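Recording good grasp demos, part 2: bowls

Right, you've got the arm homed and Vodness is logging. Drive in slowly, close on the bowl, pause for a breath, then lift. I do 10 takes before I move the bowl to a new spot — any more and my hands get lazy!
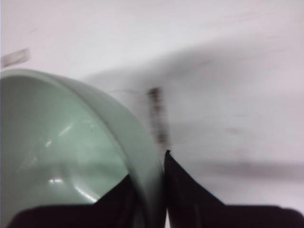

Variety matters more than a huge pile of takes. My first set had 337 and almost all of them came in from the same side, so the policy was hopeless at anything else (Nga Đàm did warn me). Now I change the approach angle every time, but the grip stays the same: one finger inside, one outside, with the green rim pinched between the two black tips. If you've caught only the very lip, bin the take and go again.

Next, open the log and trim the dead time at the start.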